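Gripper stalls on towel hem, force fault at 69% close

Since Wednesday the left gripper faults when closing on a towel edge. Flat cloth is fine. Colour makes no difference.
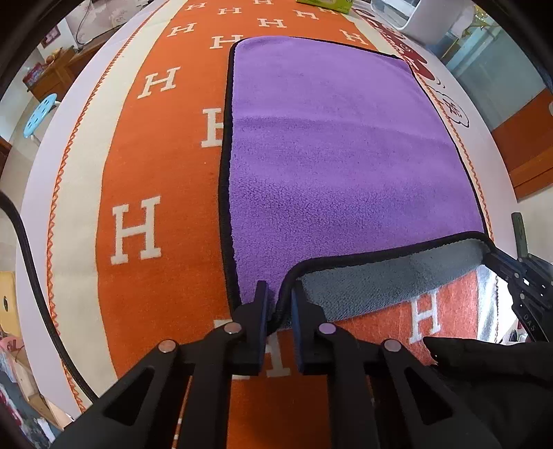 Purple towel, near edge, corner folded back.

Recalibrated 4 times. Any ideas? — Hadi Shboul

2 answers

Afridi
Check the linkage pivots for lint. Microfibre sheds and the fingers bind before full travel. Power off first — ours closed on a thumb during cleaning.

Dorkside
Same fault here in November. Replaced the cable, no change. Lowered the force limit to 12 N and it went away, mostly.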